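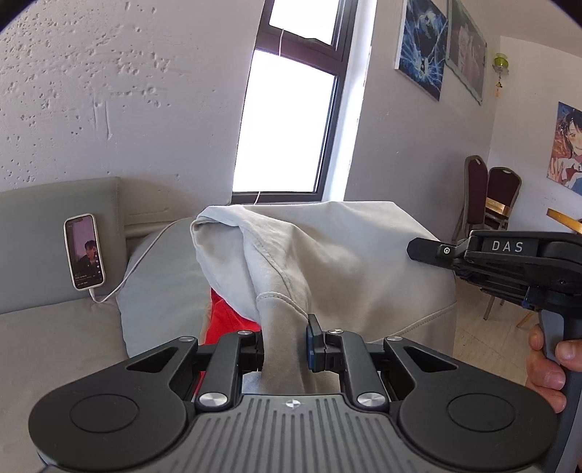
How long should I leave a new garment before I take up the hem?
Give it one wash and one night on a hanger. Cotton and linen can shrink the first time through, and anything cut on the bias will drop a little while it hangs.

Section 3: Setting up the Herner for hems

Okay, machine out of the box, bobbin wound, threaded the way I showed you in Section 2. Now we get to do something useful with it! I picked hems for the first real job because they're mostly straight lines, and if you mess one up you can unpick it in front of the TV.

Before you start, switch the machine off at the side. I know, I know, but your fingers are going to be right under that needle.

1. Raise the presser foot with the lever at the back and turn the handwheel toward you until the needle is as high as it goes.

2. Loosen the needle screw (a half turn is plenty) and swap in a size 80 needle for shirts and light pants, or a 100 for denim. Flat side of the needle faces the back. Push it up until it stops, then tighten the screw.

3. Snap on the straight-stitch foot. You should hear a click. If you don't, lift the lever a tiny bit more and try again.

4. Switch on and set the stitch length dial to 3. I use 2 for shirt cuffs, but on a pants hem it looks fussy and it's miserable to unpick.

5. Set the speed slider. The Herner tops out at 600 stitches a minute and you do not want that today. I keep mine at the slow end for hems and still manage to run off the edge now and then.

Caution: Never turn the handwheel away from you. It can tangle the thread down in the bobbin case, and then you're taking the plate off with a screwdriver.

Now the fabric.

6. Try the garment on with the shoes you'll wear and have someone pin one leg or one side. Take it off and measure the rest from that.

7. Fold the raw edge under, press it, fold again, press again. Pins go in crosswise with the heads toward you so you can pull them as you sew.

8. Sew a test line on a scrap of the same cloth. Loops underneath usually mean the top thread isn't seated, so rethread the whole thing with the foot up before you touch the tension dial.

9. Start at an inside seam, take three stitches, back up three, and go. Let the feed teeth move the fabric. Your hands only steer.

Note: At the side seams you'll hit a thick lump. Slow right down and walk the needle over it by hand.

Note on thread: I've had good luck with Cunwood all-purpose polyester. Anden cotton is prettier but sheds lint, so brush out the bobbin area when you finish a spool.

My own counter says 1,073 hems since I started taking in mending, and I still press twice. If your machine does something this section doesn't cover, look at the jam chart in Section 5, or call the shop and ask for me. Mondays are quiet.

Shireen Motaung
Motaung Sewing & Repair

Next: Section 4, Buttonholes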